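Subject: Re: [mobile-list] Dropping the app, going back to text messages?
List: Munbridge small business web and mobile list
Posted in November

Hi all,

Sorry for the slow answer, I've been buried. I'm replying to the message below because we went through nearly the same thing over the summer, and I have opinions!

> We run a tool rental counter in Grorelthorpe and we paid for
> a phone app two years ago. Customers can check what's in stock,
> book it, and get a reminder when it's due back. The developer
> now wants more money to keep it working on the newer phones,
> and looking at the numbers I have 182 people who have opened
> it in the last month. Meanwhile there are 3,000 customers on
> our books with a cell number.
>
> Has anyone here shut an app down and gone back to plain text
> messages plus a mobile web page? Did people complain? And did
> you use one of the texting services or do it yourselves? I've
> been looking at Velteo but can't tell from their site what
> it's like to live with day to day.

Short answer: yes, we did it, a few people complained, and I wouldn't go back.

Longer answer. We're a bike repair shop, so the pattern is a bit different from yours (people mostly want to know one thing, which is "is it ready?"), but the numbers looked a lot like yours. We had a small bunch of very keen app users and then everybody else, who had either never heard of the app or had installed it once to get the discount and then deleted it to make room for photos. I was paying for the keen ones, and most of them were in the shop every other week anyway.

What pushed me over was the update notices. Every time the phone makers changed something, our app would start throwing up a warning on launch, and then I'd get calls from customers asking if they had a virus. I must have explained it at the counter so many times that I started saying it in my sleep.

So, what we did, in the order we did it. I'll leave out the bits that were only me swearing at a spreadsheet.

1. Cleaned up the phone numbers first. Do this before you talk to any vendor! Half of ours had been typed in by whoever was on the counter that day, with spaces, with dashes, with "call after 5" in the same box. I exported the lot and fixed them over several evenings at home. It was miserable, but the texting service charges you per attempt, and a bad number still counts as an attempt on most plans.

Also, please check who said yes to being texted. We had a tick box on the paper form and no record of it in the computer, so I had to go back through the folders. Anyone I couldn't find a yes for, I left off, and asked them the next time they came in. It took longer but I slept better.
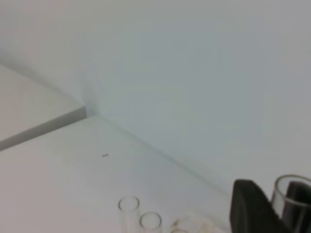
2. Built the web page before turning anything off. Ours is one page. It has a box for your ticket number, and it tells you the status and the price. It loads fast on an old phone, which I tested by borrowing the oldest phone in the family and standing in the back of the parking lot with one bar. If you have stock to show you'll want more than one page, but I'd still keep it really plain. The nice big photos in our app were lovely and I don't think they sold a single inner tube.

3. Picked the texting service. We tried Velteo for a month and we're still on it, so take that as you like. Day to day it's fine. You write your messages as templates, it fills in the name and the ticket number, and replies come into a shared inbox that anybody on the counter can read. The things I don't like: the search in the inbox is poor, you can't change the sending hours for one message without changing them for all of them, and the reports are buried about four menus deep. Support answered me the same day both times I wrote in. I can't speak for how it copes with your volume, we're a good bit smaller than you.

4. Told the app people personally. We had 80 regular users by then, and I texted each of them with the link to the new page and a line saying the app would stop at the end of the month. Of those, 18 wrote back. Most just said ok thanks. A few were properly annoyed -- one gentleman had it on his home screen next to his banking and felt let down, and I gave him a free tune-up because he had a point. After that it went quiet.

5. Turned it off, and left a message in the app for a while. Ask your developer to push one last version that only shows your phone number and the web address. Ours grumbled but did it for a small fee. Otherwise people open the thing, get a spinning wheel, and assume you've closed down.

A couple of things I'd do differently. I wrote the first texts far too long, and anything over the character limit gets split and billed as two. Ours now says "Your bike is ready, ticket such and such, we're open till 6" and that does the job. I'd also have set up the reply inbox properly from day one, with one person looking after it each shift. For the first week we all thought somebody else was reading it, and there was a poor woman asking if she could pick up late who got no answer until the next morning.

For your due-back reminders I think texts will beat the app easily. A lot of people switch off app notifications without even thinking about it, but they do read their texts. I'd send one the afternoon before and one on the morning it's due, and then stop. Past that you're nagging, and they can reply STOP and then you've lost them for good.

On doing it yourselves: I looked into it. The Quách people (the print and sign shop on our street, some of you will know them) send theirs from a phone on a prepaid plan, and it works for them because they only have a handful of jobs a day. With 3,000 numbers I wouldn't even try. The carriers will block you for looking like spam, and there's registration paperwork for business texting that a service will walk you through.

One question back to you, if you don't mind. Does your booking system talk to anything else, or was the app the only way in? If all the bookings lived inside the app, get your data out of it before you tell the developer you're leaving. I don't mean they'd be nasty about it, but ours took three weeks to send me a file after I'd stopped paying, and the dates were all in the wrong format.

Happy to send you our templates off list, they're nothing special but they'd save you an evening. I'm usually at the computer before 8 in the morning and then not again till we close.

Cheers from the bike shop in Munbridge

--
To leave this list, send a blank message with "unsubscribe" in the subject line.
Please trim quoted text when you reply.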